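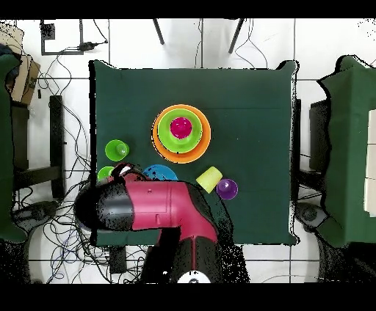
Page 3 of 7

Bindum Residents Board > Streets and Parking > Blocked driveways on Mikberg Lane

tallow_h
Back to the original question, which was whether the town will tow if the car is only partly across the driveway. I called the parking office this morning. They will ticket if any part of the vehicle is over the curb cut. They will tow only if you can't get your own car out, and you have to be standing there when the officer comes. The fine is $135 now.

pdk251
It was $40 when I moved here.

Renske M
Does the officer measure it? Our curb cut is worn down on one side and you can't tell where it starts.

tallow_h
I asked that. They go by the paint if there is paint. If there isn't, it's up to the officer. You can apply to have the edges painted but they only do it in spring, and the form has to be in by the end of January.

Frans Postma
I live at the low end of the lane, next to the old Florkell building. I've had the same gray van across my driveway four times this winter. I left a note the first time, polite, with my phone number. No call. The second time I left a shorter note. I am not going to write a third one. I'll just report it.

gullwing_no
Did you try knocking on doors? Half the time it's a contractor and the homeowner has no idea.

Frans Postma
Yes, both sides and across the street. It isn't theirs.

pdk251
I don't agree with going straight to the parking office. A $135 ticket for being a foot over the line is a lot for some people on this street. There isn't enough parking since Vandenberghe put up the new units with one space each. Be mad at them.

Renske M
He left two notes and his number.

pdk251
I read that. I'm talking about everyone else who is going to start calling over six inches.

oakside
Six inches is the difference between getting my mother's car out and not getting it out. She doesn't turn her head well anymore. If people leave her the full width she's fine.

pdk251
OK, fair enough in your case.

gullwing_no
I put two reflector stakes in the grass, one on each side. It has helped. The plow took one out, but they're cheap.

tallow_h
Careful with stakes. The strip by the curb belongs to the town and they can fine you for those too. Mine said up to $200 in the letter.

gullwing_no
Never got a letter. What did you have out there?

tallow_h
A planter. A big one.

Frans Postma
Van is back as of 4:30. I've called it in and I'm waiting on the porch. Will post if anyone shows up.

Reply to this topic | Next page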